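Borkard Two-Finger Gripper: Fingers, Pads and Care

Bench Equipment > Grippers > Borkard
Part number 422
Sold complete or as separate fingers, pads and palm

We have sold plenty of grippers over the years and the Borkard is the one our own bench people keep reaching for. It's a plain parallel design, two big black fingers on a black palm, and it comes apart with one hex key. If you've ever spent an afternoon chasing a tiny circlip across the shop floor you'll know why that makes us so happy!

What's in the box

Palm block with motor and cable
Left and right finger
2 pairs of pads (one pair fitted, one spare)
Finger screws and the hex key that fits them
Wrist camera bracket with its own screws
Printed setup card

The adapter plate for your arm is ordered separately. Tell us which arm you have and we'll pick the right one, or check the Drarier plate list if you want to look it up yourself.

Setting it up

Bolt the adapter plate to the arm first, then the palm to the plate. Start all 4 screws by hand before you tighten any of them, and go around crosswise. Plug the cable in with the power off and leave a loop at the wrist big enough for a full turn both ways (people always make this loop too small, us included).

Next comes the home routine. Drive the fingers fully open with nothing between them, press Home in the Drarier control panel, and let the gripper close and open again by itself. It stores the stroke and you're done. Repeat it every time you change pads or fingers. The whole thing takes less time than finding your coffee.

If you're using the camera bracket, aim it so both fingertips show in the picture when the jaws are wide open, with a bit of the palm at the bottom. A clear stretch of tabletop between the tips is what you want for the first check.

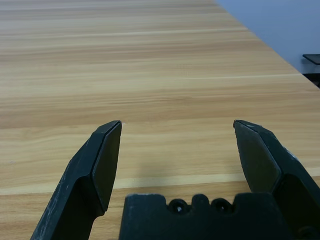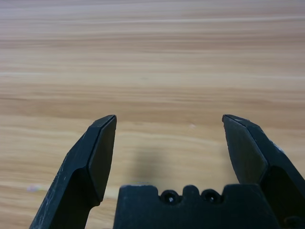 Jaws open over the wood-grain tabletop, pads facing in.

DINPORT, October. The setup notes on this page now cover the Feyisa pads as well as the standard ones. Both kinds fit the same fingers and use the same home routine, so you can swap back and forth as the job changes.

Looking after the pads

Pads are the part that wears, and they're cheap, so don't nurse them along. Wipe them with a lint-free cloth and a little isopropyl at the start of each shift. Look at the beveled end first. That edge does most of the work on thin parts, and once it has rounded over you'll notice small items slipping or turning in the grip.

To change a pad, open the jaws, power down, back out the screw behind the pad and slide it off. Clean the seat before the new one goes on. One grain of grit under there will tilt the pad just enough to drive you crazy. Always change both sides together and run Home afterward.

Scuffs on the fingers

Black fingers show every pale scratch and speck of dust. Light scuffing on the outer faces is cosmetic and can stay. A crack at the base is different: take that finger off and replace it, even if it still seems to hold. Keep solvents other than isopropyl away from the fingers.

The palm

Brush dust out of the round recesses at the top of the palm with a dry, soft brush. Please don't use compressed air, it pushes the dirt in toward the slides. Every 248 hours of running, put a small dab of the supplied grease on each slide and cycle the gripper 10 times to spread it.

If something's off

Fingers don't meet in the middle: run Home again, then check that both pads are seated flat.
Gripper stops partway: look for a pinched cable at the wrist, then clean the slides.
Clicking on closing: usually a finger screw working loose. Power down and snug it up.
Camera view has shifted: the bracket has moved. Line up the fingertips again and tighten it.

Spare parts

Standard pads, pair
Feyisa soft pads, pair
Finger, left
Finger, right
Palm slide kit with grease
Camera bracket

Left and right fingers are not interchangeable, so check the side before you order. Spares ship from our Dinport counter, or you can pick them up there and have a go on the demo arm while you wait.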